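The bread was the reason I started to tidy this corner of the kitchen, so I will begin with the bread.

We live in Mulness, near the water, and the air in our apartment is damp for most of the year. A loaf that is left in its paper bag becomes soft on the outside after one night. In the plastic bag it is worse. For a long time I put the bread in the cupboard over the stove, and every week I threw away the last piece. I don't like to throw away bread. In my family it was almost a sin, and I still feel bad when I do it.

In November I decided to change how the whole corner works. I want to write down what I did, partly for me, so that I remember it the next time when everything is again in the wrong place.

## The table

The table is old and it came with the apartment. It has some marks on the top which I could not remove with soap, with lemon or with baking soda. I tried all of them on the same evening, and the kitchen smelled very fresh, but the marks stayed. So I bought fabric. There is a shop called Sanderari near the bus station where they sell the ends of the rolls, and I found a heavy off-white piece there for 19 dollars. The lady wanted to sell me also a printed one with pears. It was beautiful but I think I would be tired of the pears before spring.

I did not hem it yet. I know that I should. I own a sewing machine, but it is at the bottom of the closet and on top of it are the winter blankets, and we are using this as an excuse in our home for many things.

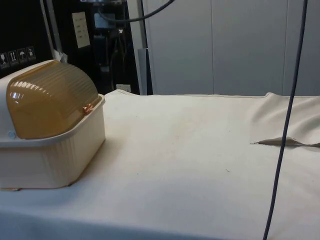
I looked for a proper place for small food for many weeks, and I read too many opinions. Wood boxes are nice but some people write that they smell after one year. Metal ones are loud when you close them, and I wake up first. At the end I chose plastic, in the light color, with the lid that lets some light through. The amber dome is the part I like most. It has fine ridges all over, and when the lamp is on they shine in thin bright lines, so even a dull morning looks a little warmer on that side of the table. The cloth is less perfect. It already has some gray smudges and small dark specks, and on the right it bunches up into a hill every time, because the piece is longer than I need.

I want to say something about the smudges. When I bought a light cloth, my first idea was to protect it. I put a towel on the cloth, and then a tray on the towel, and after a few days I understood that I was covering the cover. Now I only wash it when I wash the dish towels. The smudges that survive can stay.

## What goes where now

I made some rules and wrote them on a card inside the cupboard door:

- Bread goes in the box with the cut side down, and never when it is still warm.
- Onions and potatoes do not live on the table. They are in the basket under the sink, in separate bags.
- Tea and coffee have the upper shelf. The good tea is at the back.
- Letters are not food. They go to the hallway.

The last rule is the one we break most. Before the tidying I found on this table a bill from Leinonen, where we had our boiler repaired, and it was already 23 days old. I had put it under the fruit so that I would see it. I paid it the same hour and I was quite ashamed.

I also removed things. There was a set of 17 plastic cups from a birthday, a broken timer, and one lid from Plateo that does not fit any pot we have. I kept the lid two years and hoped that the pot would appear. It is gone now, and I must say I thought about it the next day.

## Small notes after some weeks

The bread lasts longer for us. I cannot promise that it will be the same in a dry house, where maybe you have the opposite problem and the crust becomes like stone. For us the important thing was to clean out the crumbs often. I do it over the sink, with a dry brush first and then a cloth with a little vinegar. I leave everything open until it is fully dry.

If I buy fabric again, I will measure the table before I go. I measured it with my arms, and my arms are longer than I believed. Next month I will take out the sewing machine, cut the extra part and make a hem. From the part I cut away I would like to make two bags for the bread, if it is enough. If not, one bag and a cloth for the teapot.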